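Olbridge open day: the small-goods building

The Clostotdale site opened its doors on Saturday, and I took the 10 a.m. tour. Tickets were free but had to be booked, with 25 people to a group. Parking is on the Morrison side, a five-minute walk from the gate.

We began in the receiving hall, where cartons come in and are sorted by size. The guide said the hall takes up to 96 pallets. From there a covered walkway leads to Jakero, the newer half of the building, which handles desk items and storage goods. It is brighter and a good deal quieter than receiving.

Most of our time at Jakero went to the work tables and the shelving. The tables are plain white and kept mostly clear, so a small item like a pocket calculator is easy to find. The shelving is white metal with perforated uprights. Cases sit on the tiers and black pouches hang from the unit.

Desk items and storage at Jakero: 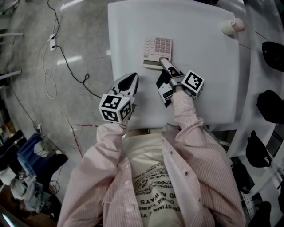
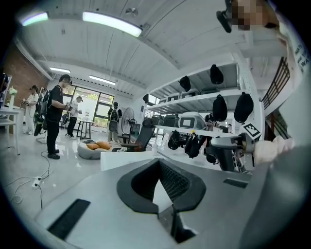
After Jakero we went back through receiving to the canteen. Coffee was included and sandwiches were extra. The second half of the tour covers the loading dock and takes 33 minutes according to the schedule, though ours ran longer on account of questions about the truck routes. Wear flat shoes, as the dock ramp is steep. The next open day is planned for July.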